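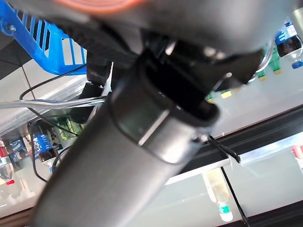
Kinnunen, the family grocery business that has been part of daily life in Nollcombe for longer than most of its shoppers can remember, has set aside money for its first shelf-stocking robot and is now working out, with a good deal of care, what else ought to be on the shopping list. The arm itself was the easy line to fill in. It is the smaller things that have kept the planning going since October, and anyone who has seen an arm up close among the drinks will understand why. Cables run loose past the forearm, a zip tie sticks out from the side of the collar, and there are bottles on the shelf just a short way off. Kinnunen has therefore added a line for cable covers and sleeves to the budget, along with a second set of gripper parts, so that a worn piece doesn't mean a week of waiting for the mail.

The company expects to lease the machine from Sketeveo for 30 months instead of buying it outright, an arrangement that leaves the door open to trading up if something better suited to a small store comes along. Maintenance visits are part of the monthly payment. Spare parts, sleeves and staff training are not, and for those the store has approved $3,483 in the first year, to be looked at again before the second. It is a modest sum by the standards of the bigger chains, and the store would be the first to say so, but it has been put together line by line and there is very little padding in it.

Drinks will come first. They are heavy to lift all day long, they sell quickly, and they come in enough different shapes to give any gripper a fair workout — cans, cartons, tall square bottles, round ones with ribbed bottoms. The plan covers 61 products to begin with, all of them in the drinks aisle at the Ekatgate Road store, and the rest of the shelves will go on being filled by hand exactly as they are now. Bakery and produce aren't in the plan at all, and glass jars have been put off until the drinks aisle has had a full season.

There was also a long and friendly discussion over shelving. The clear price rails along the front edges are staying, and so is the spacing between tiers, although the store has asked for a price on taller uprights in case the arm needs more headroom over the bigger bottles. That quote hasn't come in yet, and it is the one item in the budget still written in pencil.
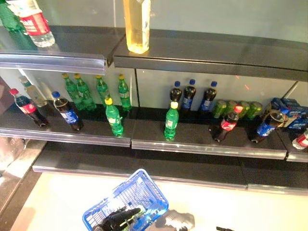

Will the robot mean fewer jobs at the store?
The budget for staff hours stays the same for the whole of the lease. People who now spend their mornings stocking drinks will be trained to look after the machine and will have more time at the registers and the deli counter, where the lines tend to get long before lunch.

Training is planned to take 10 weeks, with everyone on the early shift taking a turn, and Kinnunen would like the arm to be working only before opening time until the staff feel at home with it. Shoppers who are curious will be able to see it at an open morning once it has been installed, and coffee will be on the house. The store is also happy to hear from other independent grocers who are putting together budgets of their own and would like to compare notes on leases and spare parts — ask at the customer service desk on Ekatgate Road.

Posted 19 January 2020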